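Keeping a trading desk at home in working order

Most of my trades go through a small desk in the corner of the kitchen, so these tips are about the desk and the paper on it. What you buy or sell is your business.

Write the stop price on an index card before you place the order, and stand the card against the monitor. I keep three cards at most. If there is no room for a fourth, I don't take a fourth position.

Trade confirmations go in a shallow tray, newest on top. Empty the tray in October, before the year-end statements start coming, and check each one against the broker's list. Last time I had 253 of them and found a commission charged twice. 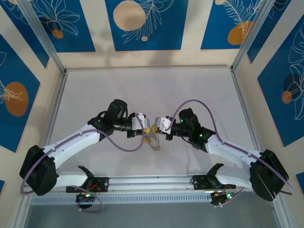 Put the router and the monitor on a battery backup, and test it after the close. Mine holds for 19 minutes - enough to get flat and log out. Write the broker's phone number on the side of the unit with a paint marker.

Dust the back of the computer once a month with a dry paintbrush. Coffee goes on a separate shelf, below the keyboard.

Tsegereda Assefa wrote in to say she keeps her futures log in pencil and her options log in pen, in two different notebooks. I tried it and kept it up. Expiration dates go on the inside cover, crossed off as they pass.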